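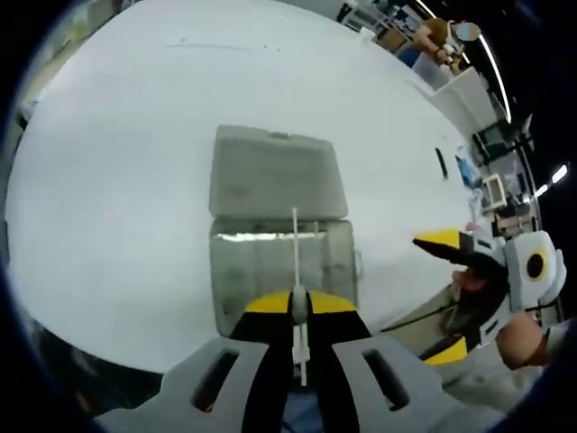 Ticket 332, storage box lid, reopened by Felista Athumani

Perel support closed this as "user error." I doubt it. The gray box with the hinged lid still won't stay latched once the dividers are full.
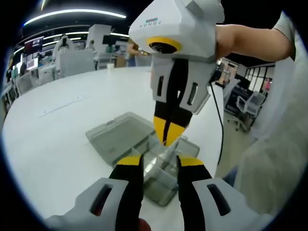 Takumi Okabe says to press the tab until it clicks. Tried that 24 times, got a click on most of them, and the lid popped up anyway – so the click proves nothing. Please send a new lid before we order 200 more.

Status: waiting on Perel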